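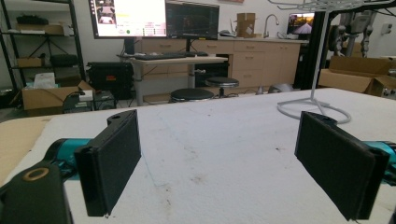
A table with a white covering.

Table rentals at Driviston Hall: changes for the new year
2018-12-18

Starting in March, the hall will use one price list for all table rentals. Members will pay $2 a table per day and everyone else will pay $26 for a set. The old half-day rate goes away. Bookings already on the calendar keep the price they were given.

Denise Dawber is taking over the booking desk from Percy Arboleda, who moves to the Lukumay Street branch after the holidays. Please send new requests to her and leave a phone number. Requests left on the kitchen clipboard will not be entered.

Table coverings can be borrowed with the tables at no charge. Shake them out before you fold them, and leave anything stained in the bin by the side door. Tape is fine on the legs but not on the tops. Last spring we spent $300 on refinishing, and most of that was tape damage.

The craft fair brought in $783 after expenses. Yolanda Prieto has asked that the money go toward new folding carts, as two of the old ones have bad wheels. The vote is at the next members' meeting.

Groups that meet weekly need to renew their slot by the end of January. Bianka Bodnár has the forms. The quilters and the Tuesday chess group have already turned theirs in.

The side lot will be closed for paving during the first week of March. Park on the street.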